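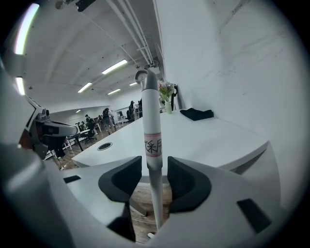
Can a machine put away the small stuff on a desk or a workbench yet, pens and cloths and so on?
Posted by Selina Pichler, Felen

I run a little frame shop and most of my evening goes to clearing up. My nephew swears there will be something for this by May. I would happily pay 3000 for it if it worked.

Theresia Mösli
Small single things, picked up one at a time in a spot the machine already knows, are within reach today, but a whole messy bench at closing time is still a job for you, I'm afraid. I spent ten years packing parts at Stalteck before I moved to the office, and we had an arm there that did one tray all day long and did it beautifully. Move the tray over by a hand's width and it would close on thin air! A pen is a fair test, come to think of it. It rolls, it is thin, and if you want it back in the cup it has to be turned upright first, and you do all of that without looking while you talk to a customer. Cloth is worse — it never lies the same way twice. I would keep the 3000 and buy yourself a good set of drawers, and then ask again in a couple of years, as people are working hard on it.

Severin Ortner
robot vacuum for the floor, the rest by hand. mine was 178 and it eats cables

Ottilie Riedl
I mostly agree with Theresia, though I'd be a touch more hopeful. What helped in my sewing room was giving everything one place, so that clearing up went down to 10 minutes, and I suspect whatever machine does come along will want the same thing from us. My mother is 83 and asks me every Christmas when she can have one to do the dishes, bless her. I tell her to hang on a bit longer. Do you have many loose tools, Selina, or is it mainly offcuts?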